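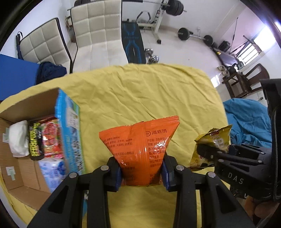 Grirkthorpe Community Boards > Food and Shopping > Are multipacks a con now?

marrowfat_mo
Sunday shop done and I'm cross. I've bought crisps in multipacks for years on the assumption that they were cheaper, and today I stood in the aisle with my phone calculator out like my mum used to with a pencil. The big sharing bag was cheaper per 100g than the multipack. By a fair bit! Same flavour, same shelf. Has it always been like this and I've just been daft?

Kettle_On
It's been like that for ages with some of them. You're paying for all the little bags and for someone to put them inside a bigger bag. I buy the sharing size and split it into tubs for packed lunches.

dalibor_k
Splitting into tubs only works if you don't live with my family. A sharing bag in our house lasts until the adverts. With the small bags there's at least a moment where you have to get up and fetch another one, and that moment saves us a fortune.

marrowfat_mo
Ha, fair point. Ours go soft as well, even with a clip on. My eldest will not eat a crisp that's gone soft, he'd rather go without and then complain about it in the car.

Pennine Vilja
Slightly off to one side, but has anyone tried the world foods shop on the corner past the Dekumard garage? I've more or less stopped buying ordinary crisps. They do seaweed ones, prawn ones, little spicy noodle things you eat dry, and everything comes in small bags so it's easy to try one and not be stuck with it. The lady on the till told me which ones were too hot for me and I ignored her -- my own fault entirely.

Kettle_On
Nice shop, but it is NOT cheap, Vilja. I went in for rice and came out having spent more than I do on a takeaway.

Pennine Vilja
I never said it was cheap! I said I'd stopped buying crisps. I eat fewer of them because they're a treat now and I don't just shovel them in while the telly's on. So I do spend less in the end.

GrumpyCyp
With respect that's how they get you. "It's dearer but you'll eat less." I've heard the same about posh cheese and I have never once eaten less posh cheese.

Pennine Vilja
Speak for yourself, Cyp.

ingvild_g
Can I stick up for multipacks? I do the refreshments for the juniors on match days and there's no way I'm handing round a bowl with that many muddy hands. Individual bags every time. I also need to be able to read what's in each one, as we've got a child with a nut allergy, and on a lot of multipacks the full ingredients are only on the outer. Which gets binned straight away, doesn't it.

marrowfat_mo
Oh that's a good point, I hadn't thought about allergies at all. Do you keep the outer?

ingvild_g
I cut the panel out and keep it in the kit bag. Looks mad but his mum likes being able to see it.

dalibor_k
Going back to the price thing, look at the shelf label, the tiny print in the corner. Just watch out when one's priced per 100g and the one next to it is per bag. I'm convinced that's on purpose.

GrumpyCyp
It's 4 bags in some of them now as well. Used to be six. Same size outer, mostly air.

Kettle_On
The air's there to stop them getting crushed, Cyp, we've done this one before.

GrumpyCyp
And I didn't believe you then either.

marrowfat_mo
Right, I'm going to try the tubs for a fortnight and see if they survive the kids. Vilja, which were the too-hot ones? Asking for my husband, who thinks he can eat anything.

Pennine Vilja
Red bag, bottom shelf, next to the tinned lychees. Get him some milk in first.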